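I spent the afternoon over at Dratside's place in Altville, where they've been teaching software to tidy a house, starting in simulated rooms like the one they showed me first.

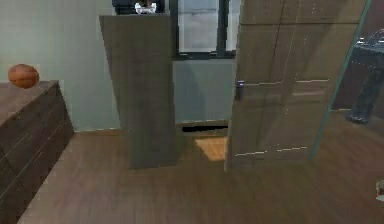
So can a machine do the chores yet? Some of them, slowly, and mostly when the house stays put.

Wyn Penry told me the team has run 557 tidy-up tries since September – and doors are still the big headache! Picking up a ball goes fine most days (on the computer, anyway), but getting through a half-open door with something in hand is another story. Next up are four real homes in Cloltomgate, with laundry first on the list. I'd happily volunteer mine.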